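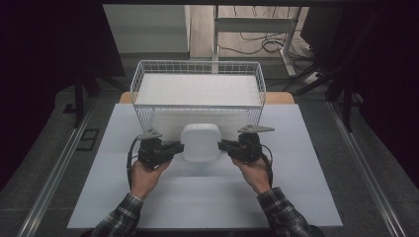 **Karkell, March** – The hydrotherapy and bodywork rooms at the Vola center reopen this month under a revised intake procedure. The changes apply to all clients, including those with an existing treatment plan.

Every client now completes a written health history before the first session. The form covers current medication, recent surgery, skin conditions, pregnancy, blood pressure and any history of fainting. It replaces the short verbal check that was used at the front desk. Existing clients will be asked to fill it in once at their next visit, then confirm any changes each time they return.

Jarosław Chmielewska, who holds the lead practitioner post, wrote the new procedure over the winter after going through 23 intake records from the previous season. Most were complete. Several listed a medication with no dose, and four gave no emergency contact. Both fields are now required, and a session will not start until they are filled in.

**Session lengths**

Standard bodywork sessions remain at one hour. Warm pool sessions are shortened to 40 minutes, with 10 minutes of seated rest afterward in the side room. Clients should plan for the rest period when booking transport. Drinking water is available in both changing areas – please bring your own bottle.

Clients with controlled high blood pressure may use the warm pool with a note from their physician. The note is valid for six months. Clients with open wounds, a fever or a stomach illness should reschedule. There is no charge for a change made before 8 a.m. on the day of the appointment.

**Oils and allergies**

The center has moved to a single unscented base oil from Hernel for all bodywork. Scented blends are no longer kept in the treatment rooms. Clients who prefer a blend may bring their own in a sealed, labeled bottle of no more than 200 ml. The practitioner will test a small amount on the inner forearm at the visit before it is used. Nut-based oils are not accepted.

**Records**

Paper files are stored in the locked cabinet at the Rawat Street office and are kept for seven years after the last visit. The archive holds over 3,000 files, so allow five working days for a copy. Requests must be made in writing and signed by the client or a legal guardian. Session notes are included in the copy; booking slips are not.

**Foot care clinic**

The foot care clinic stays on its present schedule, mornings only. Diabetic clients should bring their most recent glucose readings and the shoes they wear most often. Nail trimming and callus care are offered. Ingrown nails with signs of infection are referred to a podiatrist.

Health history forms can be picked up at the front desk from 9 a.m. or requested by mail.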